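Trokdale 丸テーブル ご使用ガイド
第3章 食卓のセット(ひとり分・朝昼兼用)

8/26/26 改訂。担当 Janka Jireš

前の版から手順の順番が変わってます。古い紙が引き出しに残ってたら捨ててください。組み立ては第2章。脚のネジがまだの人はそっちが先。

3-1 はじめる前に

用意するもの。
・丸テーブル(組み立て済み、ぐらつき確認済み)
・大皿 1枚
・フォーク 1本
・トースター
・主菜用の楕円皿
・仕切りトレイ
・飲みもの、受け皿
・乾いたふきん 2枚。台ふきと食器ふきは分ける

テーブルの天板は明るい色の木です。色の濃い汁はしみになりやすい。赤ワイン、しょうゆ、ビーツ。こぼしたらすぐ拭く。こすらない、押さえる。

注意:天板に熱いフライパンや鍋を直接置かないこと。鍋敷きを使う。跡がついた場合の補修は第6章。保証の対象外です。

3-2 天板を拭く

1. ふきんを水で湿らせ、かたく絞る。
2. 木目に沿って拭く。丸いのでぐるぐる回したくなりますが、木目の方向で。
3. ふちは最後。裏側に指をまわして、下の面もひと拭き。
4. 乾いたふきんで仕上げ。水気が残ったまま皿を置くと輪じみになります。

メモ:洗剤は薄めた中性のみ。アルコールは塗装が白くなることがあります。メラミンスポンジもだめ。前に問い合わせがあったので書いておきます。

3-3 大皿を置く

1. 大皿をテーブルの真ん中へ。手前に寄せすぎない。
2. 手前のふちから皿まで、手のひらひとつ分あける。
3. 皿のふちを軽く押して、がたつかないか見る。がたつく時は天板ではなく床のほうを疑う。脚のアジャスターで調整(2-5参照)。

皿は空のままでいいです。料理は全部まわりに並べておいて、座ってから取り分けるやり方。先に盛ってしまうと、奥のものを並べるときに袖が入ります。よくある失敗。

皿の色は自由。ただ、濃い色の皿だと明るい天板の上で細かい傷が目立つので、うちでは淡い色をすすめてます。Skála の厚手の皿は重いので、引きずらないで持ち上げて置いてくだい。

3-4 奥の列を並べる

奥の列というのは、座った位置から見て向こう側のふちに沿った並びのこと。丸テーブルなのでまっすぐにはなりません。カーブに合わせて、少しずつ角度をつける。

1. トースターを左奥へ。レバーに手が届く向きに斜めに置く。
2. その右に主菜の楕円皿。
3. さらに右、仕切りトレイ。
4. 右奥に飲みもの。受け皿を敷く。
5. 最後に全体を見て、大皿との間が詰まりすぎていたら奥へずらす。落ちない範囲で。

注意:トースターのコードは奥へ逃がす。食器の下を通さない。延長コードを足もとに這わせる場合は必ず壁ぎわ。子どもがいる家では、使い終わったらすぐ抜く。

注意:トースターの真上に棚やカーテンがないこと。パンは使用中も使用後も熱い。つまむ時は木のトング。金属のフォークやナイフを差し込まない。電源を抜いていても、です。

3-5 フォーク

ここが前の版で一番わかりにくいと言われたところ。書き直しました。

1. フォークは柄の下のほうを持つ。歯の部分には触らない。
2. 歯先を奥に向ける。
3. 大皿の手前側から近づける。横から振り込むと奥の飲みものに当たります。
4. 置く場所は大皿の左。左利きの人は右でも可。
5. 歯を上に向けて、皿のふちと平行になるように。丸皿なので「平行」は気持ちだけ。

大皿の上にフォークを渡して置くのは、座る直前まで避けてください。転がって天板に傷がつきます。歯先の傷はけっこう深い。 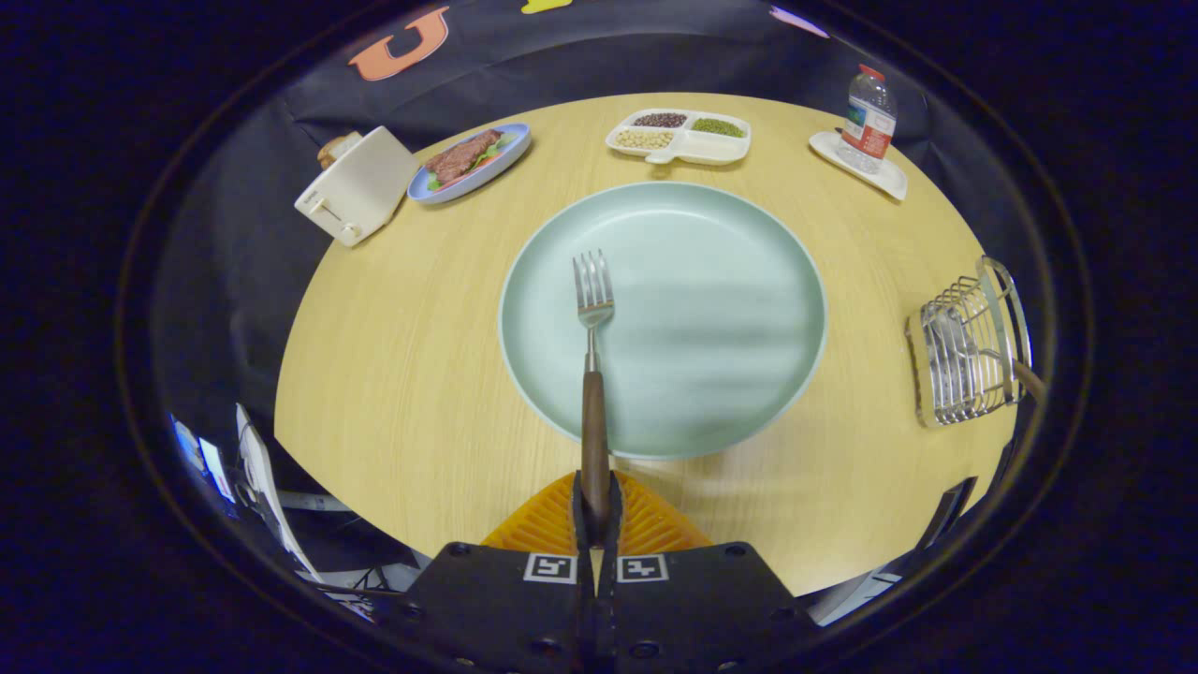
図3-1 大皿と奥の列。柄が木のフォークは歯先を奥へ向ける。

木の柄のフォークについて補足。水につけ置きしない。柄と金属のつなぎ目から水が入って、柄がゆるみます。食べ終わったらさっと洗って、すぐ拭いて、立てずに寝かせて乾かす。食洗機は不可。Wandance のカトラリーセットも同じ扱いです。

柄がかさかさしてきたら食用のくるみ油かミネラルオイルを少し。塗って、ひと晩置いて、拭き取り。オリーブ油はにおいが出るのでおすすめしません。

3-6 主菜の皿

楕円皿に肉と葉もの、という組み合わせを前提に書いてます。魚でも手順は同じ。

1. 葉ものは水気をよく切る。ここをさぼると皿の底に水がたまる。
2. 葉を先に敷く。ちぎって重ねる程度で十分。
3. トマトを入れるなら葉の上、肉の下。
4. 焼いた肉は少し休ませてからのせる。焼き目のついた面を上に。
5. 皿のふちに汁がはねたら紙で拭く。ふちに色が入った皿は、よごれが見えにくいので指でも確認。

メモ:休ませる時間は肉の厚みによるので書きません。切ってみて汁がどっと出たら早すぎ。次から長めに。

取り分け用のトングは別に用意。自分のフォークで直接取らない。ひとり分ならまあ、お好みで。

3-7 仕切りトレイに豆を入れる

豆は三種類。赤っぽい豆、緑豆、大豆。全部のますを埋める必要はありません。あいている所は薬味や塩に使えます。

1. トレイを乾いたふきんで拭く。すみに粉が残りやすい。
2. 左上に赤い豆。
3. 右上に緑豆。
4. 左下に大豆。
5. 残りのますは空けておく。
6. ますのふちより低いところで止める。山盛りにすると、運ぶ時に隣へこぼれて混ざります。緑豆は小さいので特に。

注意:乾燥豆はそのまま食べられません。食卓に出すのは、もどして、しっかりゆでたものにしてください。赤い豆は種類によって生や加熱不足だとお腹をこわします。低温の調理器でじわじわ、はだめ。必ず沸騰させる。

注意:乾いたままの豆を飾りや見本でトレイに入れておく場合は、小さい子の手の届かないところへ。鼻や耳に入れます。口にも。

ゆで豆の作り置きは冷蔵庫で。においが変、糸を引く、は捨てる。もったいないと思っても捨てる。

Rukar の保存びんを使ってる方へ。ふたのパッキンは外して洗えます。外し方は付属の紙に図があります。

3-8 飲みもの

1. ペットボトルはキャップを閉めたまま置く。
2. 下に受け皿を敷く。冷えたボトルは水滴が落ちるので、天板の輪じみ防止。
3. 受け皿が傾いてないか確認。豆が一粒下に入ってるだけでも傾きます。
4. ボトルは右奥。手前に置くと袖で倒す。
5. 電気製品からは離す。トースターの隣には置かない。

角皿でも丸皿でも、ボトルの底より広ければ何でもいいです。布のコースターは水を吸ったまま貼りつくことがあるので、食後に必ずはがす。

キャップを開けるのは座ってから。飲み残しに口をつけたボトルは、その日のうちに。

3-9 座る前の確認

・大皿は真ん中にあるか
・フォークの歯先が奥を向いているか
・トースターのコードが食器の下を通っていないか
・楕円皿がテーブルのふちからはみ出していないか
・ボトルのキャップは閉まっているか
・受け皿は平らか
・床に豆が落ちていないか(踏むと滑る)

3-10 片付けの順番

並べたのと逆。ただしトースターだけ例外で、プラグを抜くのを一番先に。本体を動かすのは冷めてから。

1. トースターのプラグを抜く。コードではなくプラグを持って。
2. 飲みものを下げる。受け皿の水を捨てる。
3. 豆のトレイ。残った豆は種類ごとに容器へ。混ざったら混ざったでスープに。
4. 楕円皿。油が固まる前に紙で拭き取ってから洗う。
5. フォークと大皿。フォークは皿にのせたまま運ばない、別々に。
6. トースターが冷めたらパンくず受けを引き出して捨てる。逆さに振らない。
7. 天板を3-2の手順で拭く。

パンくずは天板のふちにたまります。手で払うと床に落ちるだけなので、湿らせたふきんで中へ寄せて取ってください。

3-11 困ったとき

天板に白い輪ができた
乾いた布をあてて一日そのまま。消えない時は第6章。アイロンを当てる方法がネットに出てますが、この塗装ではやらないで。

皿がすべる
天板に油が残っています。薄めた中性洗剤で拭いて、水拭き、から拭き。

奥のものに手が届かない
椅子が低いか、大皿が奥すぎる。立って取るのが結局早いです。それでもきつい場合は奥の列を左右に振り分ける。

トレイの豆がくっつく
ゆで汁が残ってる。ざるにあげて水気を切ってから入れ直し。

フォークの柄がぐらぐらする
使用をやめて販売店へ。接着剤で直さない。口に入るものなので。

3-12 寸法と部品

天板の耐荷重は 40 kg。中央に均等にのせた場合の値です。ふちに体重をかけたり、腰かけたりしないこと。

アジャスターの部品番号は 2257。注文の時はこの番号と脚の色を書いてください。送料は別で 1,000円。足裏フェルトは同じ窓口で買えます。番号は 17。

ふたり分のセットは第4章。大皿の位置と奥の列の並びが変わるので、この章の図をそのまま使わないでくさい。テーブルクロスを敷く場合は4-6へ。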